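Craft & Body

The Small Grammar of the Stitch

I learned to sew on a button before I learned to write my name. My grandmother kept the needles in a cork, and for her every hole in a shirt was a short lesson. So when I started to write about surgery, I was not afraid of blood. I was curious about the thread.

Most readers who have had an operation remember the scar, and some remember the day the stitches came out. Very few ever think about the knot. In the teaching rooms of the Fellberg clinic, people talk about knots in December the way my family talks about bread. Which one holds, which one slips, which one was pulled too hard and made the skin pucker.

The straight needle of my childhood has little use in a wound. A surgical needle is a piece of a circle. It goes in at one side, travels under the tissue along its own curve and comes up at the other side, and the hand that drives it must turn with the curve. If you push it straight, it tears. Beginners push it straight for many weeks. One of the instructors told me that she can hear it in their breathing.

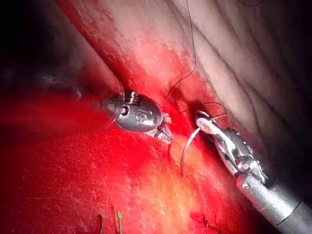 The thread has its own character also. There is the kind that the body dissolves, and there is the kind that must be taken away later. Some threads are braided and hold a knot gladly, but they drag a little when they pass through. Others are one smooth strand, which slides beautifully and then wants to slide open again. With a smooth one you add more throws to the knot. I was allowed to try on a piece of foam, and my first knot opened while I was still admiring it.

What surprised me most was how much of the work is waiting. You take hold of the tissue at the edge, as gently as you would take a page of an old book. You wait until the needle stands at the right angle. You go through, let go, take hold again on the far side, and draw the thread until only a short tail is left. In the Duggan manual, which the clinic still uses and which smells of the cellar, this is described in 17 steps. The instructor has reduced it to three: look, turn, pull. Her students complain that all 17 are hidden inside the word "turn."

There is an old discussion between people who like a running stitch and people who like single ones. The running stitch is quick and spreads the tension along the whole line, like the hem of a curtain. But it is one thread, and if it breaks in one place, the rest becomes loose. With single stitches, which are called interrupted, every stitch has its own knot and its own responsibility. It takes longer. If one fails, its neighbors continue to hold.

I asked the instructor how she judges the work of a student. She looks first at the distance between the stitches, then at the edges of the wound. The edges should meet and only touch. A thread that is too tight can starve the skin under it, and a loose one leaves a gap. After this she looks at the tails. Too short, and the knot may undo itself. Too long, and they catch on the dressing.

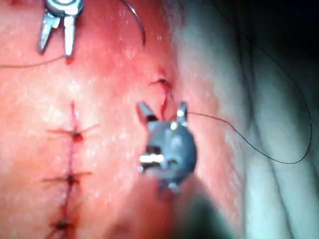 What to practice on at home

You do not need to be a surgeon to enjoy this. The evening course at Pliststead is open to veterinary assistants, leather workers and also to people like me, and it lasts almost three hours. Everyone gets a practice pad from Bollska, a needle holder and a length of black thread, because black is easy to see when you have made a mistake. The pad can be cut and closed many times before it becomes too soft at the edges.

At home I have continued with banana peel. It is cheap, and it punishes a heavy hand. I make a shallow cut as long as my finger and try to close it without bruising the skin around it. On my best evening I placed 10 stitches, and I would show three of them to another person.

My grandmother's cork stands on the same table. I tried once to put a curved needle in it, and it did not want to stay.

Last updated: December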